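good news, the small kind

Quick one tonight, dinner's in the oven and I have maybe half an hour before it burns. I've been keeping a list on my phone of things that made me feel better about people. Not big things. The list got long so I'm emptying it out.

First, the Prastville library. They dropped late fees back in the spring and everybody at the diner said that's it, you'll never see those books again. Well. 3,000 books came back. Some of them had been gone since the eighties. One was a cookbook with somebody's grandmother's notes in the margins, and the library called the family and gave it to them. Gave it. The daughter cried at the front desk, and then the woman in line behind her cried too, and she'd only come in to use the printer.

I had one out myself. A Guide to Eastern Ferns. Don't ask, I was going through a phase. Walked it in with my collar up like I was robbing the place. The girl just said "oh, ferns, nice" and that was it.

Second. Aisyah Yusof in Skuddale learned to swim at 70. She'd lived two blocks from the lake her whole life and never gone in past her knees. Started in January at the indoor pool, six in the morning with the lap swimmers, holding onto the wall. By August she did the crossing to the raft and back. There's a video, her granddaughter put it up, and you can hear people on the dock screaming before she's even halfway. I have watched it more than I'm going to admit. When she gets to the raft she doesn't climb up on it or anything. Slaps it one time with her hand and turns around.

I keep thinking about that slap.

Also from Skuddale, since I'm there. The bus driver on the school route, the one who learned to say good morning in all the languages on his bus. My cousin's kids ride it. They correct his pronunciation, very strict, and he makes them wait on the step untill he gets it right. The bus is sometimes late. No one has complained that I know of, and these are people who complain about the color of the new mailboxes.
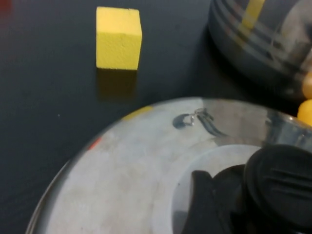 Ruxandra Bratu wrote to me after the last one of these and said I'm too easy on small towns, that a nice story about a bus driver lets everybody off the hook about there only being one bus. She said she grew up in Stultgate and people there would bring you a casserole all week long and then vote down the clinic. I read that twice standing up in the kitchen.

And ok, yes. Fair. I don't have a great answer. I wrote back something dumb about how you can like the casserole and still want the clinic. She said "sure, but you only ever write about the casserole." Ouch. So here is a Stultgate one for her, and it's sort of a clinic one.

They did vote it down, twice. Then 4 retired nurses started taking blood pressures in the back of the Schumacher hardware store, between the paint and the garden hoses. Folding chairs, a curtain on a shower rod. Saturday people, mostly, who came in for screws and left with a phone number for a cardiologist. It ran for two years. One of the nurses kept a notebook, no names in it, just numbers, and she read the numbers out loud at the town meeting. All of them. It took most of an hour and nobody got up to leave. Third vote passed.

So there, Ruxandra. I know it shouldn't take a shower curtain. I know.

Couple of fast ones before the timer goes.

A man at the Prastville farmers market found a wedding ring in a crate of beets. Drove it back to the farm himself. It had been lost for 6 years, and it wasn't even the farmer's ring, it belonged to a woman who'd picked there one summer and moved out west. They mailed it. She mailed back a pie tin full of pecans and a photo of her hand.

Kid on my street shovels for the three houses past the hill, in winter obviously, and now that it's September he's moved on to leaves. There are hardly any leaves yet. He's out there after school raking up like nine of them. I waved and he held one up to show me.

The lady who does the crossing by the post office got a standing ovation on her last day. From cars. I don't know how you give a standing ovation from a car but they all got out and did it, blocked the whole intersection, and a cop pulled up and then he got out to.

Last one's not even a story. Somebody left a note under my wiper last week and my stomach dropped, I figured I'd been hit. It said "your back left tire looks low, didn't want you to get stuck." No name. It was low. I put air in it.

Ok that's the timer. Send me yours, the email's the same as always, and Ruxandra if you've got another Stultgate one I want it, casserole or clinic, either.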